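I met the founder of Gesar at a bakery cafe on a Wednesday, and she'd brought her own crackers. "Sorry, force of habit," she said, tipping half a box onto my saucer. They were the rosemary ones, and I ate the lot before I'd found my pen.

Gesar makes seed crackers, and until May it made them in a rented church kitchen, 192 boxes at a go. Then Godico, a grocery chain with more shelves than she'd ever dreamed of filling, asked for a trial in 164 stores. "I said yes on the phone and then sat down on the floor," she told me. "I had 6 trays. Six!" 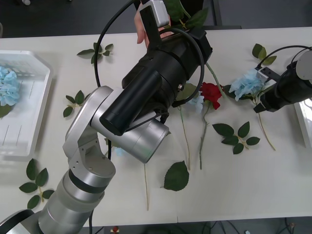

So she went looking for someone else's ovens. The first two bakeries wouldn't touch an order that small, and the third wanted to swap her sunflower oil for something cheaper. Paucar, the contract baker she finally signed with, let her stand beside the line in a hairnet and fuss over the colour of every batch (she's still fussing, by the way).

I asked whether she missed doing it all by hand. "I miss the radio," she said. "I don't miss the dishes." What worries her more is the money - Godico pays well after delivery, and the flour has to be paid for up front. She's had 4 flavours on the go and is dropping one, the beetroot, which I happen to love. I told her so. "You and my mum," she said.
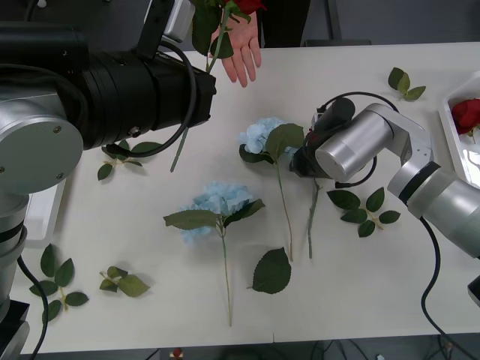

What's next for Gesar

A thinner cracker, for cheese, with the working name Graduvlow. "It's a terrible name and I can't stop saying it," she laughed. Paucar has run one test batch and she wasn't happy with the snap, so they're trying again with a longer bake. I've asked to be on the tasting list.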